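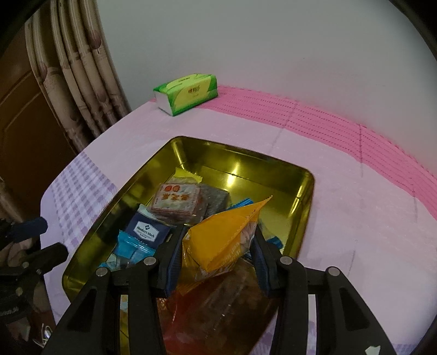 Cookies, a wrapped cake and a Member's Mark packet share a gold-colored tray on a pink-sheeted bed.

Zusbridge guest rooms get a snack tray, and the snack tray gets opinions

8 June 2023

40 shares | 12 comments

ZUSBRIDGE – The mint on the pillow has had a long career, and in one corner of this town it is being eased into retirement. Galanis House, a guesthouse with 10 rooms and one working ice machine, has started leaving a tray of packaged snacks on every bed before check-in.

The trays are shallow, gold in color and shiny enough to fix your hair in. What goes in them depends on the shopping. One made up this week held a yellow packet of cookies, a square cake in white-and-red wrapping with Chinese characters on it, a couple of light blue packets and a navy one from Member's Mark. A big orange-red bag of something brown took up much of the remaining space, as big bags do.

The guesthouse used to run a vending machine on the second floor. It took quarters, returned some of them and was generally stocked with pretzels. Guests brought it up in the comment book more often than they brought up the view, and the machine left in the spring.

Snacks now come from two places: the warehouse club out on the highway and Mirnance, the grocery on Canal Street, whose imported cake shelf has a following well beyond the guesthouse. The trays were bought from Arkico, the restaurant supply store that is always closing down and never does.

There is no charge for anything on the tray, a point the front desk says it has to repeat. Visitors trained by hotel minibars have been known to stack everything neatly on the dresser and sleep beside it untouched. Others leave a clean tray and ask, on the way to breakfast, whether the little cakes are sold in boxes. They are, at Mirnance, until they run out.

The bed has drawn some complaints as a location. It is a fine place to display food and a poor place to eat cookies, and the laundry bill is expected to settle the matter. A move to the nightstand is under discussion, though the nightstands are small and already have lamps.

Breakfast is still served until ten. Attendance is down.

2,348 views
Contact the newsroom | © 2023 Zusbridge local news | Back to top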